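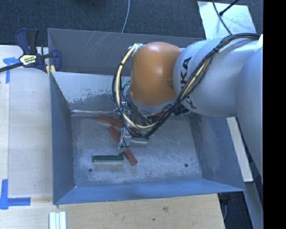 Red blocks in the gray bin.

Home | Stories | Archive | Submit | Contact

THE TRAY COUNT

The procedure for a misplaced lot at Drestari ran to 2 pages. Page one covered notification. Page two covered the bin.

The inspector read both pages at the start of the shift and signed the second. The bin was sheet metal, gray, with a floor that had been scratched in every direction by years of parts. It had been inventoried in March and listed as serviceable. The list did not say what it had held then.

The lot consisted of red blocks, rectangular, uniform in size. The paperwork gave the origin as Lallerel and the destination as a blank field. A blank field was permitted for 40 days. After that the material had to be assigned, returned or scrapped, and the form had a box for each. The fortieth day was Jul 9, 2024. It was now a little after six in the morning on that date.

The inspector took the first block to the bench and measured it. Length, width and height were within tolerance. The faces were flat. One corner had a small chip, recorded as cosmetic. The mass was two grams over the drawing. The inspector cleaned the scale, zeroed it and weighed the block again. It was still two grams over.

The second block had the same excess. So did the third. The deviation was entered in column four, and the inspector phoned Lallerel.

The line was answered by a clerk who asked for the drawing number. There was a sound of drawers.

"That drawing was withdrawn," the clerk said.

"When?"

"Before the parts were made."

"Is there a replacement?"

"There's a Sjöberg drawing with the same outline. It calls for a hollow part."

The inspector looked at the block on the bench. It had no seam. A tap with the handle of a screwdriver gave a short, dull note. The block was turned over and tapped again on the opposite face, and the note was higher.

"What goes in the hollow?" the inspector asked.

"The drawing doesn't show the inside. It says see sheet four."

"Send me sheet four."

"We've never had it," the clerk said. "We assumed you did."

The inspector thanked the clerk and logged the call. The saw was in the next bay, and destructive testing of one piece per lot was allowed without a countersignature. The form for it was already in the folder, filled in as far as the date, in handwriting that closely resembled the inspector's own.

The inspector compared the two hands for some time. Then the block went back into the bin with the others, red on gray, and the box marked Return was checked. In the space for remarks the inspector wrote: mass high, interior not examined.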